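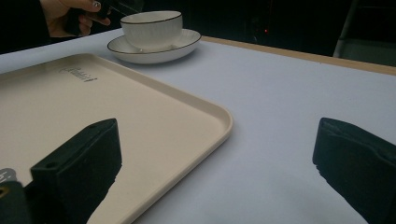 Figure 3. Plateau de service rectangulaire sur une table claire.

4. Souvenirs de match et feuilles de marque

4.1. Constitution du corpus

Le corpus réunit 107 entretiens menés auprès d'anciens joueurs, entraîneurs et marqueurs du club de baseball de Solheim, ainsi que les feuilles de marque conservées dans les archives du club. Ces feuilles, au nombre de 1 129, couvrent de façon inégale l'existence de l'équipe première. Les premières saisons sont mal documentées : les marqueurs utilisaient des cahiers scolaires, dont une partie a été perdue lors du transfert des archives vers le terrain de Tumgate. À partir du moment où la ligue a imposé un formulaire unique, les séries deviennent presque continues.

Les entretiens ont été conduits en deux temps. Lors du premier, la personne racontait librement ses années de jeu, sans document sous les yeux. Lors du second, mené quelques semaines plus tard, l'enquêtrice présentait les feuilles correspondant aux rencontres évoquées et demandait à la personne de les commenter. Bergþóra Blöndal a mené la plupart des premiers entretiens ; Randi Blomqvist, elle-même ancienne marqueuse, s'est chargée de la lecture des feuilles et d'une grande partie des seconds. Les enregistrements ont été transcrits avec le logiciel Prorker, puis relus intégralement. La relecture s'est révélée indispensable pour le vocabulaire technique, où les confusions étaient fréquentes entre « retrait » et « retour », ou entre « but volé » et « but voulu ».

Le dernier enregistrement date du 18 février 2019. Deux personnes ont demandé le retrait d'un passage, ce qui a été fait avant tout codage.

4.2. Appariement des récits et des rencontres

Un récit de match a été retenu lorsqu'il comportait au moins deux éléments permettant d'identifier la rencontre : adversaire, saison, score, lanceur partant, conditions météorologiques, action remarquable. Les récits composites, dans lesquels le locuteur passe d'une rencontre à une autre sans le signaler, ont été codés à part. Nous avons ainsi pu rattacher environ 200 récits à une feuille précise. Les autres renvoient à des matchs amicaux, à des tournois dont les archives n'ont rien gardé, ou à des rencontres que ni le locuteur ni nous n'avons pu situer.

L'appariement a été effectué séparément par les deux enquêtrices. Les désaccords portaient surtout sur les doubles rencontres, disputées le même jour contre le même adversaire, et pour lesquelles les joueurs ne distinguent presque jamais le premier match du second. Dans ces cas, nous avons traité les deux feuilles comme une seule unité. Ce choix est favorable aux locuteurs, car il augmente la probabilité qu'un détail mentionné se retrouve quelque part.

4.3. Ce qui concorde et ce qui se déplace

Le résultat du match, entendu comme victoire ou défaite, est le plus souvent restitué correctement. Le score exact l'est beaucoup moins. Lorsqu'il est faux, l'écart avec l'adversaire est généralement réduit : une défaite large devient une défaite honorable, mais une victoire confortable devient aussi une victoire serrée. On ne peut donc pas ramener ces erreurs à une simple valorisation de l'équipe. Les locuteurs semblent plutôt aligner le score sur la tension qu'ils associent à la rencontre.

La manche au cours de laquelle se produit l'action racontée subit un déplacement comparable. Les coups sûrs décisifs sont reportés vers la fin du match. Un ancien deuxième but situe ainsi en neuvième manche un double que la feuille inscrit en cinquième. Confronté au document, il répond : « C'est possible, mais après ça, il ne s'est plus rien passé. » La feuille indique pourtant deux points supplémentaires de chaque côté. Plusieurs joueurs ont eu des réactions de ce type. Ils ne contestent pas l'écrit et ne corrigent pas non plus leur récit, qu'ils reprennent souvent dans les mêmes termes un peu plus loin.

Les receveurs font exception. Leurs récits suivent l'ordre des frappeurs et mentionnent des séquences entières de lancers, y compris dans des matchs sans enjeu. Leurs erreurs portent sur l'identité des adversaires, rarement sur le déroulement. Nous ne disposons que d'un petit nombre de receveurs et nous nous gardons d'en tirer une règle, mais l'observation rejoint ce que disent les marqueurs, qui occupent eux aussi une position d'où l'on suit chaque lancer.

Les erreurs défensives constituent un cas à part. Les joueurs se souviennent très bien des leurs, parfois avec plus de sévérité que le marqueur de l'époque : des balles enregistrées comme coups sûrs sont racontées comme des fautes personnelles. Un ancien arrêt-court décrit longuement une balle au sol qu'il aurait laissé passer contre l'équipe alors parrainée par Iltex. La feuille porte un simple. Il en conclut que le marqueur « avait été gentil ». L'hypothèse n'a rien d'invraisemblable, car les marqueurs du club étaient souvent des parents ou d'anciens coéquipiers, et trois d'entre eux reconnaissent avoir parfois hésité à inscrire une erreur à un débutant.

4.4. La feuille comme source

Ce dernier point oblige à ne pas traiter la feuille de marque comme un étalon neutre. Elle résulte d'un jugement rendu sur le moment, depuis un endroit donné, par quelqu'un qui avait ses habitudes de notation. Sur les cahiers les plus anciens, le passage d'un marqueur à l'autre se reconnaît à la manière d'écrire le retrait sur prises et à la fréquence des erreurs attribuées au champ extérieur. Pour un même terrain et à une saison d'intervalle, cette fréquence peut varier fortement sans que l'effectif ait beaucoup changé.

Les marges contiennent par ailleurs des indications que le formulaire ne prévoyait pas : interruption due à la pluie, balle perdue derrière la clôture, changement d'arbitre, départ anticipé d'un joueur. Ces annotations sont plus nombreuses pour les tournois du mois d'août, lorsque plusieurs personnes se relayaient à la table de marque. Elles ont souvent servi de point de départ aux seconds entretiens. Une mention aussi brève que « vent » a suffi à faire revenir, chez deux anciens voltigeurs interrogés séparément, le même récit d'une chandelle mal jugée, avec chacun dans le rôle de celui qui l'avait finalement rattrapée. La feuille crédite le joueur de premier but.

4.5. Limites

Les personnes interrogées sont celles qui ont gardé un lien avec le club ou que d'autres anciens ont pu nous indiquer. Les joueurs passés par Solheim pendant une seule saison sont peu représentés, de même que ceux qui sont partis à la suite d'un différend. La seconde équipe, dont les feuilles ont rarement été conservées, n'apparaît que de manière indirecte. Enfin, une partie des anciens se réunit encore chaque année à Tumgate et y raconte les mêmes matchs. Certains récits concordants peuvent ainsi provenir de ces réunions autant que des rencontres elles-mêmes, et notre protocole ne permet pas de les départager. La section suivante examine les récits d'entraînement, pour lesquels aucune source écrite n'est disponible.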